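4.2 Dust on pale work surfaces

Readers who have kept house with a white table will know the problem that drew us to this part of the study. Pale surfaces look clean from across a room and then, close up, they don't! We asked 60 households in Woltport to wipe one table every evening and to leave a second one alone until Friday. In all, 159 surface samples reached us in usable shape, and they turned out to be a wonderful set to work with.

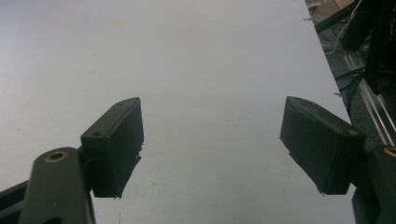

Figure 3. Matte white tabletop with faint specks and smudges.

Settled dust was scored on the Horau scale, which runs from 0 to 100 and can be learned in an afternoon. Raters gave specks and smudges separate scores, and a top like the one in Figure 3, evenly lit and with only a few faint marks of either kind, shows why: in flat light the two are easy to lump together. The separate scores paid off nicely. Smudge scores fell with daily wiping in 51 of the 60 homes – a stronger result than we had hoped for – while speck scores hardly moved. We suspect that specks settle again overnight, and the morning samples from the Nieto district, which we turn to next, let us test that idea directly.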